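Print this entry | E-mail this entry

January, 6:40 p.m.

Budget sheet for the second instrument set is still open. Haltov quoted the needle drivers in packs of 3 and the graspers singly, which makes their line look cheaper than it is. Wernport quotes everything singly but adds freight. I redid both on a per-session basis and the gap mostly went away. What remains open is how many sessions we get out of a driver before the cable tension goes off.

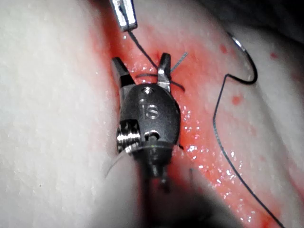 Instrument wrist over the incision, curved needle parked on the pad to the right.

Kaja wants 100 sessions used as the planning life. Normunds says 175, from his log at Escobar, but his people were tying on dry foam. Our pads are wet and red dye gets into everything. I put 100 in the sheet and left his number in a note beside it.

Consumables next. Suture is a small line and I stopped arguing about it. Pads are not small. 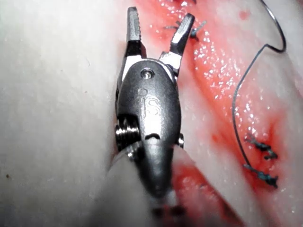 Piret asked whether a pad can be turned and used on the other side. I have allowed for it in one column and not in the other, so Ivars can pick. Cleaning time goes under labor either way. Wimis has a price break at 11 cartons, and we have shelf space for that if the old monitor cart goes.

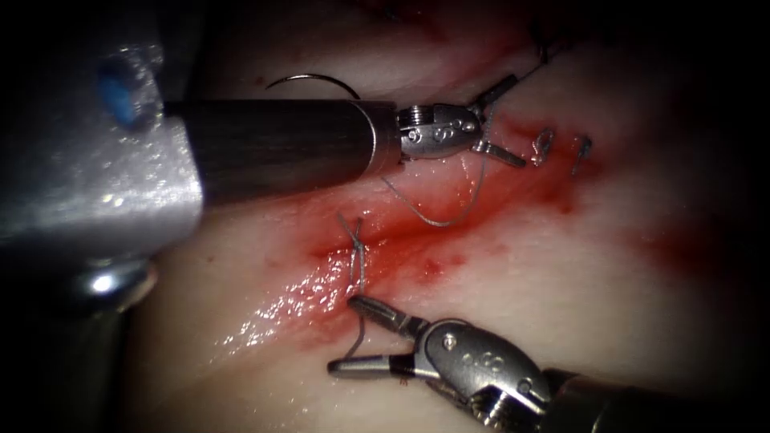 The arm count is the expensive question. Ivars would fund a single arm this year and add another next year. I wrote back that the task is a two-handed one: a driver with the thread looped from its jaw on one side of the cut, and a grasper coming in from the opposite side near the tail of the knot. A single arm would mean rewriting the task, and that cost is nowhere in his version. Beat agrees but wants it in writing from someone other than me. 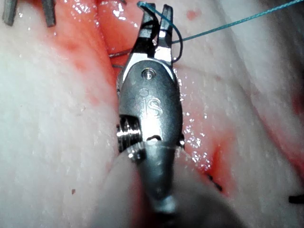
Service contract: left at the basic tier. The upgrade covers loaner instruments, and if we hold spares we would be paying twice. Kaja to confirm the return terms with Haltov. Sheet saved as version 3 and sent to Ivars at 6:25.

Print this entry | E-mail this entry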